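Kusero Opens Its Free DIY Plan Library to Home Makers

8 Jan 2018 – By the Kusero Press Desk
2 min read

Kusero, the home craft workshop in Stetach, is opening its plan library to everyone, and we couldn't be happier! The library holds 336 projects for the home, from lamp bases and picture ledges to planters made with scrap pipe. All of them are free to read and print.

Work on the library began in October, when 11 workshop regulars tried out the first plans in their own homes. Their notes went straight into the text – wrong screw sizes, missing steps and all.

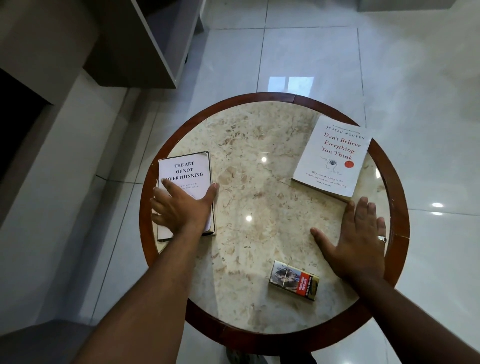 A round side table with a marble top and a wooden rim.

Each plan has a cut list, a tool list and a page for your own changes. Most can be finished in a weekend with basic hand tools, and around 200 need no power tools at all (great news for apartment dwellers).

Kusero will also run 4 open build days at its Kumsa Street shop this winter. Beginners are very welcome, and scrap wood is on the house.

Recent news
Sodinura paint swap returns to Stetach
Stenciling on old drawers: a starter plan
Kusero tool loan desk adds evening hours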